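Screw-leg table

A screw-leg table is a small, light table, mostly plastic, sold flat and put together by hand. Four legs twist into sockets at the corners of the top. No tools. Common on patios, in dorm rooms, next to beds. Also called a twist-leg or knockdown side table, tho the second name covers bolted types too.

Parts

Top is usually one molded piece with a raised edge and ribs for stiffness. Legs are round poles with a thread at one end. Two-level models add a shelf, with short posts between the levels. The Fleron type, sold since the late sixties, has a top 20 inches across and holds up to 67 pounds.
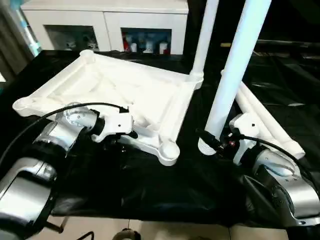
Assembly

Top goes face down on a cloth or rug, so it doesnt scratch. Each leg is started by hand, straight up, a full turn backward first to seat the thread. Crossed threads are the usual cause of a wobble. Tighten all four only once all four are started. Most makers say under 8 minutes.

Variants

Ullach: push-fit legs, no thread. Zavala: two shelves, 11 parts in the box. Hestholm: wider legs, rubber feet, mainly outdoor use.

See also: Folding table, Nesting tables, Flat-pack furniture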